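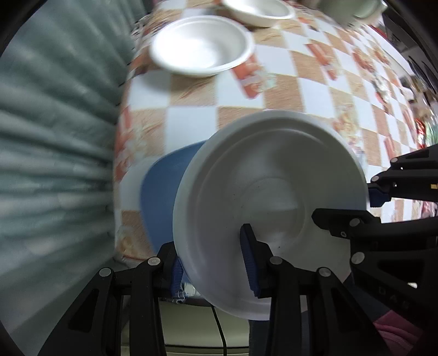

White bowl, stepped ridge inside the rim

Search this forum Search Advanced

Proofing bowl size and dough temperature
Posted by Aba Owusu, Oct 25, 2023

Running a 300 g flour dough at 67% hydration. Bulk in a large bowl gives a thin, flat mass that drops to room temperature fast. Does bowl width matter, or only the starting temperature?

trotham_miller
Width matters. A wide bowl exposes more surface per gram of dough. Use the narrowest one that allows for doubling, and cover it. My kitchen in December is cold enough that the difference shows up as an extra hour of bulk.

T. Sakamoto
Disagree on the cause. With a lid on, loss through the top is small. Most of the heat goes out through the wall and into the counter. Put a folded towel under the bowl and measure again before buying anything.

trotham_miller
Measured it last winter. The towel helped less than changing bowls did.

T. Sakamoto
Same flour and same starting temperature? You switched from Lostgate to Berhe that season. Berhe ferments slower for me in any container.
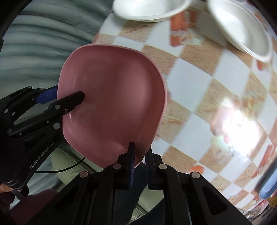 lowcrumb
Is plastic better than ceramic for holding dough temperature?

Aba Owusu
Plastic, if both start cold. A heavy ceramic bowl pulls heat out of the dough in the first few minutes. Rinse it with warm water, dry it, and most of the gap closes.

T. Sakamoto
Agreed on preheating. I would still log dough temperature at the start, at 2 hours, and at shaping. Without those, it's guesswork.

trotham_miller
Fine. I'll rerun it with one flour and post the log.

Related threads
Amov probe thermometer reads low
Scaling a 300 g recipe to two loaves
Lostgate bread flour, new bag absorbs less
Straight-sided tubs for bulk (167 replies)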